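# 提携紙の購読者に自社の有料記事を開放したい(ID連携の方式と精算ログについて)

投稿者:Samina Soomro
カテゴリ:ニュースサイト運営 / 会員認証・課金
投稿:2025年7月

地域ニュースサイト「Guvano」の会員基盤を担当しています。近隣県のニュースサイト「Verkia」と相互閲覧の提携を結ぶことになり、片方の有料購読者が、追加料金なしでもう片方の有料記事を読めるようにする作業を始めました。認証まわりの設計で決めかねている点があるため、経験のある方の意見をいただきたいです。

現状は次のとおりです。

- Guvano側:会員DBは自社開発。ログインはメールアドレスとパスワード。セッションはサーバー側で保持し、Cookieは自社ドメインのファーストパーティのみ。
- Verkia側:会員管理と課金を外部サービス「Gasine」に委託。OpenID Connectの発行者(OP)として使える状態。ただし標準のクレームに購読プランの情報は含まれない。
- ペイウォール:Guvanoはサーバー側で本文を出し分け。Verkiaはクライアント側のJavaScriptで本文を隠す方式。
- 提携の対象:有料プランの契約者のみ。無料会員とお試し期間中の会員は対象外。
- 精算:相手側の購読者が読んだ記事の件数を月次で突き合わせ、1本あたりの単価を掛けて相殺する。

検証環境では、Verkiaの会員がGuvanoにログインするところまでは通りました。わからないのは以下の点です。

1. 購読状態をIDトークンの独自クレームに入れるべきか、別のAPIで都度照会すべきか。
2. 解約した会員の権利をどのタイミングで落とすか。現在の検証環境ではセッションの有効期限が23日で、解約後も最長でその期間は読めてしまう。
3. 閲覧件数の数え方が両社で一致しない。試験期間中の集計で、当方のログは275件、Verkia側の記録は154件だった。対象の記事と期間はそろえてある。
4. 読者のメールアドレスを相手側に渡さずに済ませる方法はあるか。法務からは「必要最小限にせよ」とだけ言われている。

3番が最も困っています。単価の交渉以前に、件数の定義から合意し直す必要があるように思えます。なお、両社ともアクセス解析ツールの数値は精算に使わない方針です。

---

**Triệu**

新聞社系のサイトで会員認証の保守をしています。番号順に書きます。

**1. 購読状態の渡し方**

IDトークンに入れる方法は実装が簡単ですが、トークンはログイン時点の情報です。購読状態は後から変わるため、トークンの値を長く信用する設計は避けたほうがよいです。次の分担を勧めます。

- IDトークン:利用者の識別子(sub)と認証時刻だけを使う。
- 購読状態:Guvanoのサーバーから、Verkia側の照会APIを呼ぶ。戻り値は「有効/無効」と「次に確認すべき時刻」の二項目で足りる。プラン名は渡さない。プラン名を渡すと、相手側のプラン改定のたびにこちらの判定条件を直すことになる。

照会結果はサーバー側で短時間キャッシュします。記事を開くたびにAPIを呼ぶと、大きなニュースが出たときに相手側のサーバーが先に詰まります。APIが応答しない場合に「読める」側に倒すか「読めない」側に倒すかは、契約書か運用手順書に書いておいてください。うちは直前の照会結果が有効だった会員に限り、一定時間は読める側に倒しています。初回の照会が失敗した場合は読ませず、再試行の案内を出します。

Gasineがこの種の照会APIを標準で提供しているかは知りません。ない場合は、Verkia側に薄い中継サーバーを置き、そこからGasineに問い合わせる構成になります。認証情報はVerkia側だけが持つようにし、Guvanoには中継サーバー用のクライアント証明書かクライアントシークレットを別に発行してもらってください。

**2. 解約の反映**

セッションの有効期限と購読の有効期限を別に管理してください。いまは同じものとして扱っているため、セッションが生きている間は読めてしまうのだと思います。ログイン状態は長く保ってかまいません。記事を出す直前に「購読の確認時刻が古いか」を見て、古ければ照会し直すだけで済みます。

加えて、解約や決済失敗の時点で相手側から通知(Webhook)を受ける方法もあります。通知は届かないことがあるので、照会の代わりにはせず補助として使います。受信側では次の処理が要ります。

- 署名の検証
- 同じ通知が複数回来ても結果が変わらない処理(イベントIDで重複を排除)
- 順序の入れ替わりへの対応(イベント側の発生時刻と比較し、古いものは捨てる)

「解約」の意味も両社で確認が必要です。申込みの時点を指すのか、支払い済み期間の満了を指すのか。後者であれば、解約申込みの通知で権利を落とすと早すぎます。

**3. 件数の不一致**

ログを見ないと断定できませんが、ペイウォールの方式が違うので、件数を記録している場所も違うはずです。Guvanoはサーバーで本文を返した時点、VerkiaはJavaScriptが動いて何らかのイベントを送った時点ではないですか。前者には再読み込み、複数ページに分割した記事の二ページ目以降、ブラウザの先読みが入ります。後者は広告ブロッカーや通信の中断で落ちます。サーバー側が多く、クライアント側が少ないという向きは、この説明と合います。

合意する定義の例を挙げます。

| 項目 | 定義 |
|---|---|
| 計上の単位 | 相手側sub × 記事ID × 暦日 |
| 計上の時点 | 有料部分の本文をサーバーが返した時点 |
| 日の区切り | 日本時間の0時 |
| 分割記事 | 記事IDが同じなら一件 |
| 除外 | 社内IP、テスト用sub、先読みリクエスト |
| 訂正 | 月次締めの前まで、双方の合意で可 |

Verkia側がクライアント側の出し分けのままだと、「サーバーが返した時点」が定義できません。本文が初めからHTMLに入っているので、対象外の人にも返していることになります。提携の対象記事だけでも、有料部分を別のエンドポイントから取得する形に変えてもらうのが先です。精算の根拠になるログをブラウザに任せるのは勧めません。

突き合わせは合計値ではなく明細で行ってください。合計が合っていても中身が違うことがあります。明細には仮名化したsub、記事ID、計上時刻、照会の結果を入れ、記事の見出しは入れなくて済みます。

**4. メールアドレス**

渡さずに済みます。スコープをopenidだけにし、emailを要求しなければよいです。subはペアワイズ識別子(連携先ごとに異なる値)にしてください。Gasineが共通のsubしか出せない場合は、先ほどの中継サーバーで変換します。ハッシュをかけるなら、鍵つき(HMAC)にしないと総当たりで元に戻される場合があります。

Guvano側の会員DBがメールアドレスを必須列にしていると、ここで引っかかります。空のダミーアドレスを入れて回避すると、後日メルマガの配信リストに混入します。提携会員用のテーブルを別に作るほうが安全です。

---

**夜勤デスク**

うちは共通パスワードを相手の読者に配って済ませました。月替わりです。規模が小さいならこれで十分だと思います。件数は精算せず、お互いさまということで定額ゼロにしています。

技術的に正しくないのは承知していますが、開発費が相殺額を上回るようなら検討してもよいのでは。

---

**kaiin_kiban**

上の共通パスワード方式は、質問の条件(無料会員とお試し会員を除外、件数で精算)を満たせません。誰が読んだかを区別できず、パスワードが外に出れば購読していない人も読めます。定額の提携であれば成り立つ場合もある、という程度に受け取ってください。

Triệuさんの回答にほぼ同意したうえで、抜けている点を補足します。

**両方の購読者である会員。** GuvanoとVerkiaの両方に契約している人が必ずいます。この人がVerkiaのIDでGuvanoの記事を読むと、自社の購読者の閲覧に対して精算が発生します。メールアドレスを渡さない設計では自動で検出できません。対処は、本人の操作で両方のアカウントを紐づけてもらい、紐づけ済みの会員は精算から除外する、というものになります。紐づけない人の分は誤差として許容するかどうかを、契約で先に決めておきます。

アカウントの紐づけでは、メールアドレスの一致だけで自動的に結合しないでください。相手側でアドレスの所有確認が済んでいないと、他人のアカウントに入れてしまいます。両方にログインできることを確かめてから結合します。

**ログアウト。** Guvanoでログアウトしたとき、Verkiaのログインも切るのかどうか。読者から見ると、切れても切れなくても問い合わせの原因になります。私の担当サイトでは片側だけを切り、ログアウト後の画面に「提携サイトのログインは継続しています」と一行出しています。共用端末の利用者が多いなら、両方を切る選択肢も置いてください。

**ログイン誘導の画面。** ペイウォールに「Verkiaの購読者の方はこちら」と置くことになりますが、自動リダイレクトにはしないほうがよいです。サードパーティCookieに頼った「黙ってログイン状態を確認する」方式は、ブラウザによって動きません。利用者にボタンを押してもらい、通常の画面遷移で認可エンドポイントへ移すのが確実です。遷移後は元の記事に戻してください。戻り先のURLをそのままパラメータで受け取ると、オープンリダイレクトになります。stateに対応づけてサーバー側に保存するか、自社ドメインのパスだけを許可します。

**確認項目。** うちが公開前に回した試験は18項目で、不具合が出たのは次のものでした。

- お試し期間から有料に切り替わった直後の会員が、キャッシュのせいで読めない
- 決済失敗で猶予期間に入った会員の扱いが、両社で違う
- 記事のURLを変更した後、同じ記事が別の記事IDとして計上される
- CDNが有料部分の応答をキャッシュし、未ログインの閲覧者に返す
- 署名鍵の更新後、古い公開鍵を持ち続けてログインが全滅する

四つ目は精算以前の問題になるので、有料部分の応答には `Cache-Control: private, no-store` を付け、CDN側の設定でも除外されていることを別々に確認してください。片方の設定がもう片方を上書きしている例を見ています。

五つ目は、未知の鍵ID(kid)が来たときに公開鍵を取得し直す実装で防げます。ただし取得の回数には上限を設けます。でたらめなkidを送りつけられると、その都度取得に行くことになるためです。

件数の差については、まず一日分だけ明細を出し、再読み込みを一件にまとめた値で比べるのが早いです。それでも残る差が、先読みなのか送信の失敗なのかは、User-Agentと要求ヘッダー(`Sec-Purpose`)を見れば一部は分けられます。現在のログにヘッダーが残っていない場合、過去分の原因究明はあきらめ、記録項目を追加してから試験期間を取り直すことになります。 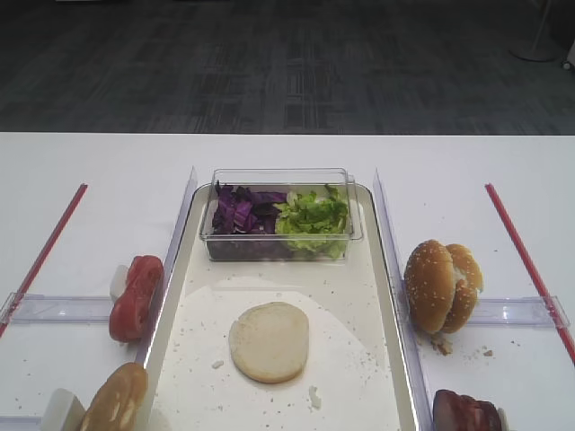
白いテーブルとクリーム色のトレー、透明な容器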